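2월 8일 금요일, 오라베츠(Oravec) 작업실에서 에일루네드 왓킨스(Eluned Watkins) 씨를 만났다. 왓킨스 씨는 두 팔 로봇으로 네트워크 케이블을 다루는 작업의 내부 수칙을 썼다. 첫 판은 11쪽이었고, 지금 쓰는 판은 그것보다 짧다.

"처음에는 모든 경우를 다 적으려고 했습니다. 그런데 긴 문서는 사람들이 작업 전에 읽지 않습니다."

수칙은 로봇의 받침에서 시작한다. 팔을 켜기 전에 작업자는 플랜지의 나사를 손으로 확인하고, 커넥터가 끝까지 잠겼는지 본다. 왓킨스 씨는 이 순서를 바꾸지 말라고 여러 번 말했다. "그리퍼부터 보고 싶은 마음은 이해합니다. 그래도 받침이 먼저입니다."

다음은 케이블이다. 손목 쪽 케이블은 관절이 돌아갈 만큼 여유를 두어야 한다. 너무 짧으면 당겨지고, 너무 길면 다른 팔에 걸린다. 길이를 숫자로 정했느냐고 물었더니 왓킨스 씨는 고개를 저었다. "우리는 한 번 200밀리미터라고 썼다가 지웠습니다. 팔의 자세마다 다르기 때문에, 지금은 천천히 끝까지 움직여 보고 정하라고 씁니다."

두 팔이 가까이 만나는 작업에는 규칙이 하나 더 있다. 동료 발두르 토프트(Baldur Toft) 씨의 제안으로, 새 동작은 반드시 느린 속도로 먼저 실행하고 한 사람이 정지 버튼 옆에 선다. 토프트 씨는 혼자 하는 시험도 허락하자는 의견에 아직 반대한다고 한다.

수칙에 없는 것도 물었다. 왓킨스 씨는 바닥의 케이블 정리에 대한 항목이 아직 약하다고 대답했다. "다음 판에 넣을 생각입니다. 문장은 벌써 써 놓았는데, 마음에 들지 않습니다." 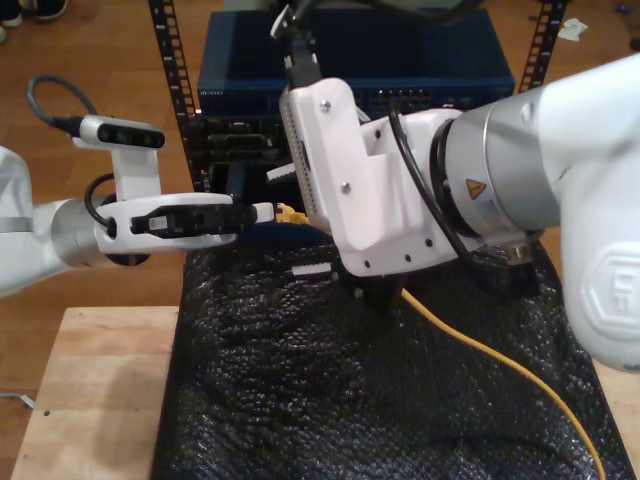
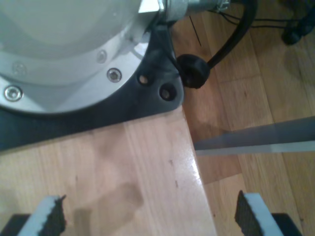
*첫째 사진: 이더넷 케이블 작업 중의 두 팔. 둘째 사진: 로봇 받침의 플랜지와 커넥터.*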